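Simulation notebook, Stutside, June
Visit from Brarnham, demonstration of the two-arm model

Written the same afternoon, while I still remember. Corrections from Sihan Xue are marked SX.

The visitors arrived at 10:15 and we started in the small meeting room with coffee. I had prepared a talk of twenty minutes, and it became forty, for they asked questions from the second slide. Mostly they wanted to know how many runs we do before we trust a change. I said that the last batch was 2,000 runs, and that 755 of these were in the room scene they would see on the big screen. Mr. Guo from their side wrote both numbers down, so I should be ready to defend them later.

Setup for the day: scene server on the old workstation, the display on the new one. Scene build 103. I did not use the newer build, although Shengli Liao asked me to. The newer one has better lighting, but it loads slowly, and I did not want to stand in front of guests and wait.

We began with the robot close to the dresser and the right arm over the front edge of the top. I left the simulation paused here and let people look at it from their chairs before I touched anything.

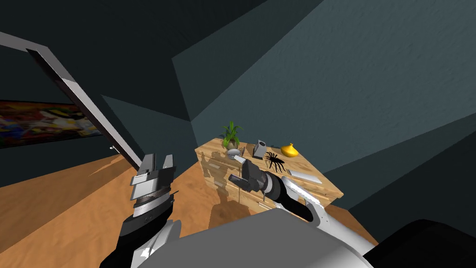
The first question was about reach. They have a real cell in Brarnham where the arms are fixed to a frame, and they are used to thinking of the work area as a box. With our model the body can come closer or go back, so the answer to "can it reach the plant in the corner" depends on where the body is standing. I tried to explain this with words and it did not go well. Then I drew it on the whiteboard and it was clear in one minute. Next time, whiteboard first.

Second question: do the objects have correct mass? Partly. The bowl and the plant have values we set by hand. The toy spider still has the default value. I said this openly. Guo answered that in their own library almost everything has the default value, and after this the talk became more relaxed.

11:20. Changed to the other view, with more of the room in it. The horizon is very tilted in this one and one visitor asked if it could be made level. It can, but the policy is trained on what the robot's own view gives, so we show it as it is. I should put this sentence on a slide.

SX: the tilt also makes people misjudge the distance from the fingers to the wood. Two persons thought there was contact already. Please show the contact readout beside the view next time.

I agree with this. The readout was open on my laptop and I simply forgot to send it to the big screen.

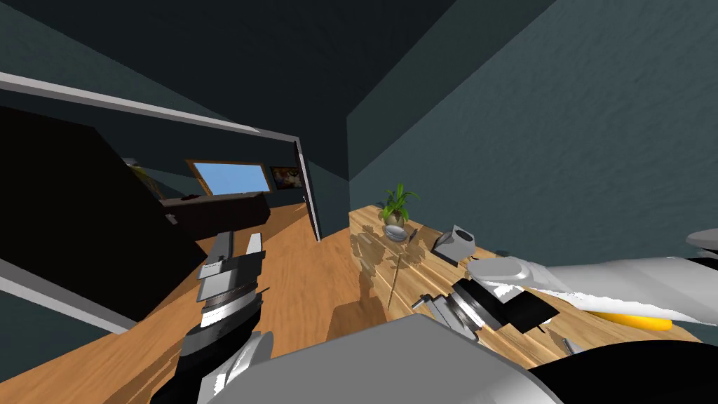

Right gripper above the wooden top, doorway to the next room on the left.

There was one failure during the demonstration. At 11:35 the left arm stopped answering commands for some seconds and then came back by itself. The log shows a late message from the Jadel bridge, the same warning as last month. I restarted the bridge during the break and it did not happen again before lunch. Still open. I will not write "solved" in the list only for the reason that it went away.

Lunch was from the canteen. We had ordered for too few people, and Shengli gave up his portion. I owe him one.

After lunch we did the close work. This was the part I was nervous about. The thin strip is difficult in simulation: the contact area between two flat fingers is very small, and if the friction value is wrong the strip turns slowly in the grip or jumps out. I lowered the step size before the visitors came back and I told them that I had done it. They asked how much slower it runs now. Four times slower than the normal setting, which they found acceptable for this kind of task. 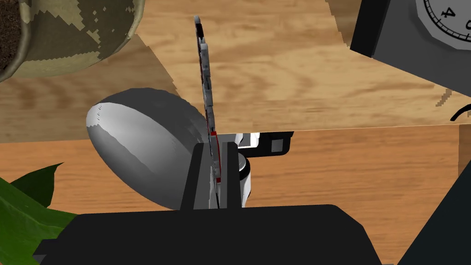 Thin strip held upright between the two fingers, gray ovoid on the left side.

Somebody asked whether the dial at the top right is connected to something. It is not, it is only a model with a printed face. They suggested to use it for a reading test, and I think it is a good idea and cheap to do. The numerals would need to be checked at lower resolution first.

A longer discussion followed about the border between the two wood surfaces. On the left it looks like small stairs. I believe this is from the shadow or the texture settings and has no effect on contact, but I have not proved it. Shengli will look at the collision mesh with the texture switched off.

The visitors left at 15:10. They would like to have our friction values for the strip and we would like to have their measurements from the real cell. Both sides agreed to send a small file first and see if the formats fit.

To do:
Contact readout on the big screen (me)
Mass value for the spider (SX)
Bridge warning, read the log from 11:30 to 11:40 (me)
Mesh check at the wood border (Shengli)
Slide about the tilted view (me)
Return the long display cable to the second floor, it is still under my desk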